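Vedmont Kitchen Cell: Setup and Maintenance Notes

Maintained by: Stostell Robotics, Simulation Operations
Contact: Fotini Theodorakopoulos
Last revised: November 4, 2025

Scope

This README covers the configuration, routine upkeep and repair of the Vedmont kitchen cell, a simulated workspace used for cookware handling. It applies to the cell as distributed with the Korkness scene package. Users of the older Gillies package should consult the notes supplied with that package, as its joint limits and gripper files are not compatible.

Contents of the package

The cell consists of a fixed kitchen model, one mobile manipulator model with its gripper, and a set of movable objects. The release includes 957 recorded episodes. Each episode directory holds the joint log, the contact log, the rendered views and a copy of the configuration in force at the time of recording.

Initial setup

Load the kitchen model before the manipulator. The base pose is read from the scene file and must not be entered by hand. After loading, run the settling routine for 2,000 steps with all controllers disabled. Objects on the cooktop should come to rest on the grates without visible drift. If an object continues to move, confirm that the grate collision mesh is the one supplied with this release.

Gripper calibration

Calibration is performed against the frying pan. The gripper closes on the rim, raises that side of the pan, and holds the position while contact forces are logged. Both fingers must report contact throughout the hold. The kettle remains on the cooktop during the procedure so that clearance can be checked at the same time. 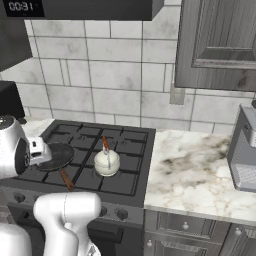

Rim grasp on the frying pan, with the kettle standing on the grates to the right.

A hold is accepted when the pan does not slip by more than 6 mm relative to the fingers. Three accepted holds in succession are required before the cell is released for recording. Results are to be entered in the calibration log together with the configuration hash.

Routine maintenance

The calibration procedure is repeated after every 20 recording sessions and after any change to the physics time step, the friction table or the finger geometry. Changes to lighting or surface textures do not require recalibration, but the rendered views must be regenerated.

Repair of known faults

Finger penetration. The finger mesh passes into the pan rim on closing. Restore the default contact stiffness and reload the gripper file. Do not increase the closing force.

Wrist offset. The wrist settles away from its commanded angle. This fault was traced in September to a duplicated joint entry in user configurations. Delete the second entry and rerun the settling routine.

Grate snagging. The pan catches on the grates during a lateral move. Raise the approach height in the motion file; the collision mesh should be left unchanged.

Limitations

The cell models rigid contact only. Heat, flame and liquids are not simulated, and the appliances have no working functions. Force values should not be transferred to hardware without separate validation.

Reporting

Fault reports should include the episode number, the contact log and the full configuration file. Reports submitted without a configuration file will be returned.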